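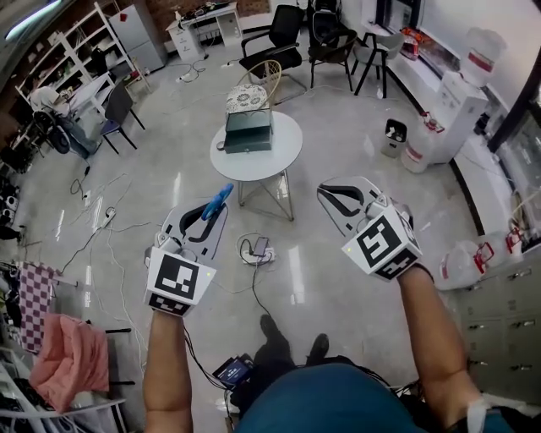
Getting the floor sorted comes first in this part of the Farkwood shared-room guide, and I promise it goes faster than you'd think. Cords are my big gripe! When a phone is charging on a power strip out in front of the little round table, with more loose cable running off to the left, somebody's foot is going to find it. So we start low and work our way up.

Section 2: Floor and cords

1. Unplug any charger you're not using and coil it up (big loose loops, please, no tight knots).

2. Slide the power strips back toward a wall. I like ours behind the desk, but behind the shelves works too.

Caution: Never plug one power strip into another, and don't run a cord under a chair leg.

3. Close up the water bottles and stand them by the dispenser or the drawer cabinet – anywhere you won't kick them on the way to the fridge.

4. Roll the black office chairs back to the desk. The gray one with the thin black legs can stay near the window if you like the light. I do! 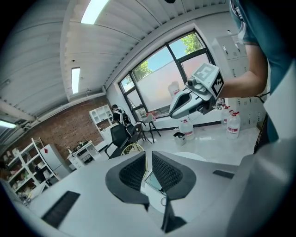 Section 3: Desk and shelves

1. Clear the white desk one pile at a time. I put everything into a Zanitz tray first and sort it later with a coffee.

2. Put the heavy boxes on the bottom shelf, light stuff up top.

Note: Labels are form 621 in the supply drawer. Write the month on them, so "August" is plenty.

3. Wipe the desk with a damp cloth and let it dry before anything goes back on.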